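Hukix bench: inspection checklist before simulation-to-bench transfer runs
Method: grasp policy trained in simulation, tested on the physical arm
Site: Dundumon, lower lab
Date of inspection: 18 Feb 2019
Inspected by: Pirjo Jääskeläinen
Second signature: Jarmo Pesonen
Copies to: Ulla Lehtinen, Lauri Aaltonen

Marks used: OK, OK with comment, Not OK, Not checked. An item marked Not OK stops the run until it has been checked again and signed. An item marked Not checked counts as Not OK if it is in part A or part B.

Scope

The list covers the change from running the grasp policy in the simulator to running the same policy on the bench arm. It does not cover training. The policy under test is checkpoint 1612, trained on wrist view images only. It gets no depth image and no object position. The result we want to repeat from September is that varying the surface textures and the light level during training is enough for the policy to work on the bench without any bench images in the training set. Most of the comments come from that first round, when the arm pressed into the table on two attempts before the force limit caught it.

Part A. Bench and surroundings

A1. Floor tape in place and unbroken on all sides of the bench.
OK with comment. Tape lifting at the door corner. Pressed down for now. Replace before the next inspection.

A2. Emergency stop within reach of the operator's chair.
OK.

A3. Emergency stop tested with the arm moving at reduced speed.
OK. Tested twice, once from the chair and once from the door side. Brakes came on both times.

A4. Second emergency stop (door side) tested.
OK. The cover is stiff. Lauri Aaltonen has been told.

A5. Table bolts tight.
OK with comment. One rear bolt took a quarter turn. The table was moved when the cable tray was fitted and nobody wrote it in the log. Any move of the table means the calibration in part C has to be done again, and it has been.

A6. Cables clear of the wrist through its full range.
Not OK at first check. The cable to the wrist camera caught on the elbow clamp when joint five was turned fully back. Rerouted by Jarmo and tied at two points. Checked again: OK.

A7. Nothing stored on the table apart from the test objects for the current block.
OK. Mugs and screwdrivers removed.

A8. Lights set to the marked position on the dimmer.
OK with comment. The mark is pencil and is fading. We need a proper mark, or a reading from the light meter written on the run sheet. I would prefer the reading.

Part B. Arm and gripper

B1. Finger pads fitted, not worn through.
OK. Left pad changed today.

B2. Gripper opens fully on command and reports open.
OK.

B3. Gripper closes on the test block and reports contact.
OK. Repeated with the thin block, also OK.

B4. Finger opening in the simulator agrees with finger opening on the bench.
OK with comment. The first measurement was taken at the base of the fingers on the bench and at the tips in the simulator, so the numbers did not agree. Measure at the tips in both. The wording on the sheet should say so and at present it does not.

B5. Force limit set to the value on the run sheet.
OK. The value was read back from the controller and compared with the sheet by both of us.

B6. Speed limit set to reduced for the first block.
OK.

B7. Controller goes to a safe hold when the policy process is stopped.
OK. Process killed by hand in the middle of a reach. The arm held its position and did not drift.

B8. Controller goes to a safe hold when the network cable is pulled.
Not OK. The hold came, but late. The arm finished the move it had been given before stopping. At reduced speed this is not dangerous, but it is not what the sheet promises. Arvo Lappalainen has shortened the command timeout. Checked again after the change: OK.

Part C. Simulator set-up

The simulator checks are on a safety list for a practical reason. The policy moves the arm according to what it was trained to see, and if the wrist view was wrong in training, the arm will go to the wrong place with full confidence. In September the simulated camera had been mounted too far forward, and the height at which the policy closed the gripper was wrong as a result.

C1. Checkpoint number on the run sheet agrees with the checkpoint loaded.
OK. 1612 on both.

C2. Simulated wrist camera uses the calibration file made after the last table move.
OK. The older file has been taken out of the folder so that it cannot be picked by mistake.

C3. Both fingers visible in the wrist view with the gripper open.
OK. Render checked on screen and kept with this sheet.

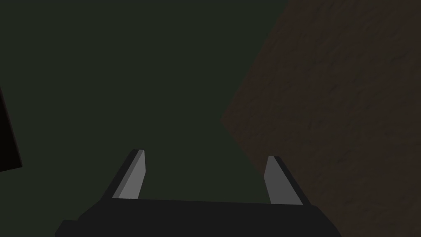
Item C3. Simulator wrist view, gripper open, nothing between the fingers.

C4. Gripper model separates clearly from the background in dim renders.
OK with comment. The light grey inner faces of the fingers stand out well. The base is nearly black with almost no shading. Ulla asked whether the policy can tell the base from a dark table. I don't think it needs to, as the base is fixed in the view, but the question is fair and I have added it to the open points.

C5. Texture variation switched on.
OK with comment. The brown surface on the right of the C3 render has a mottled texture, and the green area is flat. Both are allowed by the settings. Flat colours were kept in the mix on purpose, as the bench wall is plain paint.

C6. Light level variation switched on, with the range as given in the method note.
OK. The lower end of the range has been moved down since September. The reason is in the method note and need not be repeated on this form.

C7. Random seeds written on the run sheet.
OK. They were missing from the first copy and have been added by hand.

C8. Collision shapes switched on for table and walls.
OK. Checked by driving the simulated arm down into the table. Contact was reported.

C9. Objects at the border of the view identified in the scene file.
Not checked. In the C3 render there is a dark shape at the far left, only partly in view, and I could not tell from the picture what it is. Arvo will look it up in the scene file. It does not affect the arm, and part C items may be left open for the reduced speed block.

Part D. People and procedure

D1. Operator and observer named on the run sheet.
OK. Operator Jarmo Pesonen, observer Pirjo Jääskeläinen.

D2. Observer has no other task during the run.
OK with comment. In the first round the observer was also filling in the grasp results. Results are now entered between attempts, with the arm in hold.

D3. Stop words agreed.
OK. "Stop" only. We dropped "wait", which was used for too many other things.

D4. Hands off the table until the hold light is steady.
OK. Read aloud and agreed.

D5. Visitors kept behind the tape.
OK. Two people from Trendmont are expected in the afternoon. They will stand by the window.

D6. Log of unexpected motion open and ready.
OK. Paper log, kept on the chair side.

Part E. First block at reduced speed

The first block was 29 attempts on the bench with the Yuan set of blocks, one object at a time, placed by hand at positions drawn from the list. No position was repeated. An attempt counted as a success if the object was lifted clear of the table and held until the operator ended the attempt.

E1. Force limit reached during the block.
Twice. Both times the fingers touched the table beside a low block. The arm stopped as it should. Neither block was damaged.

E2. Emergency stop used during the block.
No.

E3. Stop word used during the block.
Once, by the observer. The arm had started back towards the elbow clamp and I was watching the cable after A6. It would have cleared it. I would call it again.

E4. Failed grasps.
13. Most were on the low blocks. The fingers came down to one side and closed on nothing. The failures were spread over the table, so I don't suspect the calibration. The low blocks were added to training late and there are few of them in the set.

E5. Any motion the operator could not explain.
One. After a failed grasp the arm went back to the start position by a longer path than usual. Speed and force were both inside limits. Entered in the log. Arvo has the joint record.

Open points

1. Replace tape at the door corner. Lauri.
2. Light meter reading to be added to the run sheet. Pirjo.
3. Wording of B4 to say that the opening is measured at the tips. Pirjo.
4. Dark shape at the left of the C3 render, find in scene file. Arvo.
5. Does a lighter gripper base in the simulator change anything? Small test, same seeds, no bench time needed. Ulla.
6. More low blocks in training before the next checkpoint. Ulla and Arvo.
7. Joint record from E5 to be read before any run at normal speed. Arvo.

Decision

Reduced speed runs may continue with the present checkpoint. Normal speed is not released. It can be looked at again when points 4 and 7 are closed and B8 has been tested once more from a cold start of the controller.

Signed: P. Jääskeläinen, J. Pesonen

Note added after signing: point 1 done, new tape on the door corner. L.A.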